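인쇄하기 | 이메일로 보내기

홈 > 설명서 > Kornura 양팔 키트 > 4장

4장. 옷감 다루기 예시 모으기

여기까지 오셨다면 3장의 영점 맞추기는 끝내셨을 테고, 이제 슬슬 팔을 움직여 보고 싶으실 거예요. 그 마음 잘 압니다. 그래도 녹화 버튼을 누르기 전에 이 장은 차 한 잔 옆에 두고 끝까지 읽어 주세요. 옷감은 컵이나 블록과 달라서 한 번 만질 때마다 모양이 바뀌고, 그래서 학습에 쓸 예시도 조금 더 정성껏 모아야 한답니다.

4.1 시작하기 전에

1. 양쪽 손목 카메라와 머리 카메라의 영상이 Hirnel 녹화 프로그램에 모두 뜨는지 확인합니다. 셋 중 하나라도 멈춰 있으면 프로그램을 닫았다가 다시 여세요.
2. 그리퍼를 끝까지 열었다가 끝까지 닫아 봅니다. 양쪽 모두 8번씩 해 주세요. 조금 지루하셔도 이 횟수는 지켜 주시면 좋겠습니다.
3. 팔이 닿는 범위 안에서 케이블이 당겨지지 않는지 천천히 한 바퀴 돌려 봅니다.
4. 작업 이름을 적습니다. "옷"이라고만 쓰지 마시고 "저지, 쿠션 위, 펴기"처럼 물건과 장소와 동작을 같이 적어 두세요. 나중에 목록이 길어지면 이 한 줄이 얼마나 고마운지 모릅니다.

주의: 팔에 전원이 들어온 동안에는 옷을 손으로 고쳐 놓지 마세요. 반드시 일시 정지를 누르고, 화면의 표시가 "대기"로 바뀐 다음에 손을 넣으셔야 합니다.

4.2 한 회 녹화하기

1. 옷을 아무렇게나 놓습니다. 예쁘게 놓으려는 마음은 잠시 접어 두세요. 매번 비슷하게 놓인 옷만 보고 배운 모델은 조금만 다르게 구겨져도 금방 헤맵니다.
2. 조종기를 잡고 양팔을 시작 자세로 보낸 뒤 녹화를 누릅니다.
3. 한쪽 그리퍼로 먼저 옷감을 눌러 자리를 잡고, 다른 쪽으로 가장자리를 찾아갑니다. 서두르지 않으셔도 됩니다. 다만 허공에서 오래 망설인 구간은 그대로 예시에 남으니, 어디를 잡을지 마음을 정한 다음에 움직이세요.
4. 옷감을 잡았으면 들어 올리기 전에 잠깐 멈춥니다. 이 짧은 멈춤이 있으면 나중에 동작의 경계를 나누기가 한결 수월합니다.
5. 끝나면 정지를 누르고 "성공", "실패", "애매함" 중 하나를 고릅니다. 실패한 회도 지우지 말고 남겨 주세요.

참고: 놓는 자리는 4회마다 바꾸시기를 권합니다. 높이와 배경이 달라지도록 쿠션 위에서도 해 보고, 바닥에서도 해 보세요.

4.3 장소와 시점 고르기

빨간 저지 작업의 바닥 쪽과 쿠션 쪽 화면입니다.
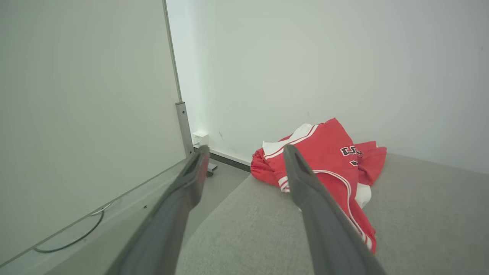
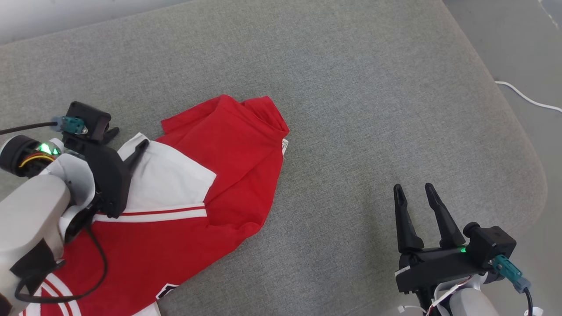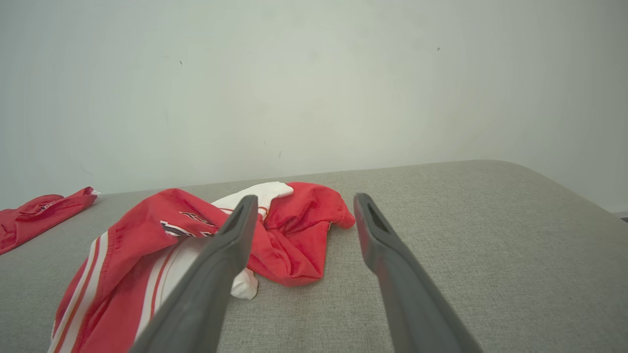
장소를 옮긴 뒤에는 Lemieux 점검 도구를 한 번 돌려 카메라 밝기를 다시 맞춥니다. 자동 밝기를 켜 둔 채로 옮기면 처음 몇 초가 하얗게 뜨는 경우가 있는데, 그런 회는 "애매함"으로 표시하시면 정리할 때 따로 모입니다.

목표 횟수를 물으시는 분이 많습니다. 저희 Lodent에서는 옷감 작업 하나에 1,000회를 권해 드려요. 많게 느껴지시겠지만 하루에 다 하실 필요는 전혀 없고, 손이 피곤해지면 동작도 거칠어지니 쉬어 가며 모으시는 편이 낫습니다. 저장 폴더는 작업 이름별로 자동으로 나뉩니다. 폴더 이름을 녹화 도중에 바꾸면 이어붙이기가 풀리니, 고칠 일이 있으면 그날 녹화를 모두 마친 뒤에 고치세요.

이전: 3장 영점 맞추기 | 목차 | 다음: 5장 예시 골라내기

독자 의견 (3)

소매걷고: 작업 이름을 길게 적으라는 말, 흘려들었다가 "옷2", "옷3" 폴더를 일일이 열어 봤습니다. 여러분은 꼭 적으세요.

목요일반: 저희는 1,257회까지 모았는데 "애매함"이 꽤 많이 나왔어요. 이것도 학습에 넣어도 되나요?

Lodent 문서팀: 목요일반 님, 우선 빼고 한 번 학습해 보신 다음, 5장의 순서대로 다시 보면서 쓸 만한 것만 더해 주세요. 한꺼번에 넣으면 어느 회가 문제인지 찾기가 어렵습니다.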